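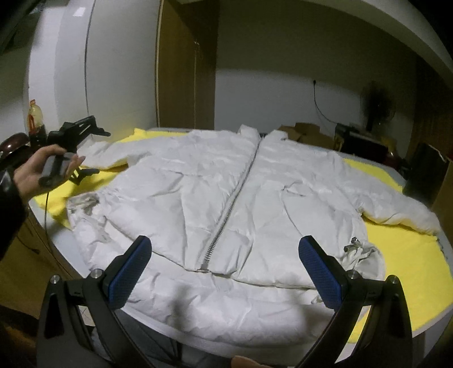
Vikas Bhatt is late, and then he isn't, he's been sat in the back the whole time with the radio on. Dry cleaner. Fifteen years of it, mostly at Rondport Road, before that a spell at Staltex when they still did hotel linen. He makes tea in a measuring jug because the mugs are in the car. No explanation given.

I'd come to talk about the trade, what's left of it. He wanted to talk about stains first. "Everybody comes in and says it's coffee," he says. "It's never coffee. It's gravy. People are embarrassed about gravy."

The shop is called Sachdeva, after the man who had it before. Bhatt never changed the sign. Sign costs money, and the regulars still call him Mr Sachdeva anyway, one of them for 8 years now, and he answers to it. He bought the lease, the boiler, the press and what he describes as "a very bad conveyor". The conveyor went in the second winter. He hangs everything by hand on rails now, tickets pinned at the collar.

How did he get into it? Shrug. An uncle. A summer job, June, seventeen years old, pressing trousers in a room with no window. He hated it. Went off and did two years of a surveying course, hated that more, came back. "I missed the steam. My wife says that's not a normal thing to say."

What he remembers of the early days is the suits. Monday mornings, men dropping off three at once and picking up three. He used to clear 200 pieces in a good week, on his own, with a girl on the counter at lunchtimes. Now it's more like 52. I ask if that's a guess and he goes and gets the book. It's 52. The book is a proper ledger with a red spine, he doesn't trust the till.

So what replaced the suits? Coats, he says. Wedding stuff, curtains when people move house. Duvets, which he loathes. And anything quilted, from October through to March, every shade but a lot of white and cream these last few winters. He has views on this.

"White is a beautiful colour for a coat, if you never touch a car." The trouble is always in the same places. Cuffs, collar, hem. Collar is make-up and skin. Cuffs are everything. The hem is where you lean on things, walls, bus seats, the boot of the car when you're getting the shopping out. People rub at it with a wet wipe and push it in. He mimes this with real pain on his face.

What should they do instead? Blot it. Cold water, white cloth, and then stop. "The stopping is the hard part." A drop of washing-up liquid if it's greasy. Nothing with bleach, ever, he's seen it turn a good shell yellow by the next morning and then there's no going back. Zip done up before it goes in a machine, if it must go in a machine. Low spin. And then dry it properly, for longer than you think, because the filling clumps up and people decide the coat's ruined when it's only damp in the middle. Tennis balls in the dryer? "Yes, fine. Clean ones. A man brought me a coat that was green."

He's less cheerful on the subject of care labels. He thinks half are written by someone covering themselves. Dry clean only on a polyester scarf, he says, is a joke. Then the opposite, a wool blend with a wash symbol that will come out fit for a doll. He keeps a drawer of them, labels that have fallen off or been handed to him cut out, and he tips a few on the counter to make his point. One of them just says "with care".

We're interrupted. A woman with a bridesmaid's dress, wants it for tomorrow. He says no. She stays where she is. He says four o'clock. When she's gone he tells me he was always going to do it but you have to say no first or they all want tomorrow.

I ask about the chemicals. It's the question he likes least, I think. The old solvent smelt of sweets and gave him headaches, he'd go home and not be able to taste his dinner. He changed over to wet cleaning for most things — water, gentle machine, a lot more finishing by hand. Slower. The new kit came from a dealer in Briditz on a loan he's still paying off. Was it worth it? Long pause. "My head's better. Bank's worse."

There's a generation thing going on too, and he's quite funny about it. The young ones come in with one item, very carefully folded, second-hand usually, and want to know the whole history. What's it made of, can it be saved, would he re-line it. He likes them. They don't spend much but they listen. The older customers chuck a bin bag over the counter and go for their bus.

Repairs are what's kept the lights on. Zips more than anything. He never used to do them, he sent them out to a lady on the next street, and when she retired he bought her machine and she came in and taught him on it, evenings, for a packet of biscuits a time. A new slider is a ten minute job. A whole new zip in a padded coat is an afternoon and a lot of swearing, all that stuffing trying to get under the foot. He charges 30 for it. Customers wince. "Then I say, well what did the coat cost you? And they go quiet."

Does anyone not collect? Loads. There's a rail at the back, he walks me along it. A dinner jacket, three of the same school blazer, a velvet cape with no name on the ticket. He's meant to give it six months and then get rid. Some of this is years old. The cape he's grown fond off, he says, he'd be a bit put out if someone turned up for it.

He did try giving the lot to charity once. The very next morning a man came in for a raincoat, paid for and everything, been working abroad. Bhatt had to go round to the charity shop and buy it back. Four pounds. He told the man nothing and knocked two pounds off for the wait.

Will his kids take it on? No. One's a nurse, the other does something with pensions, he's not certain what. He doesn't mind, or says he doesn't. There's a lad who comes in Saturdays and has good hands for pressing, might be something in that, might not. The lease has a couple of years to run and the landlord has started being friendly, which worries him.

He's already got the bridesmaid's dress on a hanger by now, turning it under the lamp, looking at the hem. I ask what it is. He sniffs, scratches at it with a thumbnail.

"She said prosecco," he says. "It's gravy."

Sachdeva is open till six, shut for lunch from one. Bring your ticket.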